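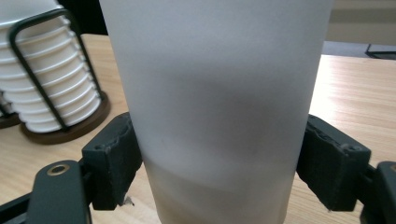 *Frosted cup with a pale layer at the bottom.*

**Okdale Members' Forum: Consultations: Drinkware at public meetings**

**fchiriac** (Moderator), 13/01/2020

Members are invited to comment on the proposed change to refreshments at the monthly public meetings in Okdale and Trirkcombe. At present, the association supplies single-use cups for water, coffee and tea. The proposal would replace these with washable cups at both locations, starting in February.

The present stock stands at 2,000 cups. The Okdale hall seats 60. Under the proposal, remaining stock would be used at Trirkcombe until exhausted, and no further order would be placed with Janitz.

Please keep comments to the proposal itself. Questions about parking should go to the parking thread.

Floarea Chiriac

---

**m_laitinen**

I support the proposal in principle. I would ask that the final text state who is responsible for washing. The draft says "the hosting branch," but at Okdale the hall is let by the evening and the kitchen is locked at nine. Our meetings have regularly run past that hour. Unless the agenda is shortened, the cups would have to be left unwashed overnight, and the rental agreement does not permit this.

---

**regula.moesli**

With respect to the previous comment, the rental agreement permits items to be left in the kitchen provided they are inside the dishwasher. See paragraph 2 of the kitchen annex. The concern is therefore smaller than stated.

I do have a separate objection. The proposal treats hot and cold drinks as one matter. Members who take water at the start of a meeting generally take coffee at the break, and they will expect a second cup. The draft should say how many washable cups are to be bought, and whether that number allows for a second round.

---

**m_laitinen**

> the rental agreement permits items to be left in the kitchen provided they are inside the dishwasher

I have reread the annex and accept the correction. It does not say who may start the machine, however, and the hall manager has declined to do so in the past.

---

**v_heinonen**

I am opposed. Trirkcombe has no dishwasher. It has one sink, and the hot water is unreliable in winter. The draft was evidently written with Okdale in mind. Attendance at our last meeting was 57, and washing that number of cups by hand would keep two people in the building for most of an hour after everyone else has gone home.

I would also note that the condition of the cup matters to the person drinking from it. Frosted plastic in particular does not show clearly whether it has been rinsed properly. If washable cups are adopted, I request plain glass or white china.

---

**nelli_r**

I should declare an interest, as my family's firm, Rissanen, has quoted for the washable cups. I will not comment on price for that reason.

On the practical side, I would encourage members to look at the rim before anything else. A thick rolled rim is comfortable to drink from and stands up well to stacking. A thin one chips or splits. The draft specification mentions capacity and color and is silent on rims.
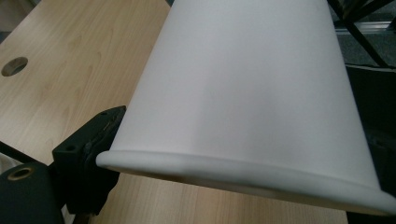

*White, matte, with a thick rolled rim.*

---

**v_heinonen**

Thank you for the declaration. In my view a member with an interest should not be proposing changes to the specification, however sensible they may be.

---

**fchiriac** (Moderator)

The declaration was properly made and the comment did not concern price. It will stand. Ms. Rissanen will not take part in the vote on the supplier.

Comments on paper cups have been moved into this thread from the waste board, as the two discussions overlapped.
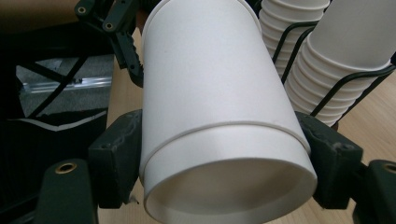

**Category: Waste and Recycling / Paper Cups**

**regula.moesli**

The county leaflet asks residents to keep paper cups out of the mixed paper bin unless they are confirmed to be unlined. Our cartons from Janitz do not say either way. Until the supplier answers in writing, I suggest that used cups at both halls go into general waste.

---

**m_laitinen**

Agreed. The sign over the bins at Okdale currently says the opposite and should be taken down before the next meeting.

---

**v_heinonen**

I have no objection to general waste as a temporary measure. I would object to its being used later as an argument against paper cups at Trirkcombe, where for the reasons given above they remain the only workable arrangement.

---

**fchiriac** (Moderator)

Noted. I have written to Janitz regarding the lining. The draft will be divided so that the two halls may be voted on separately, and the Okdale text will include a line on the dishwasher. Mr. Heinonen is asked to send me the Trirkcombe wording he would prefer.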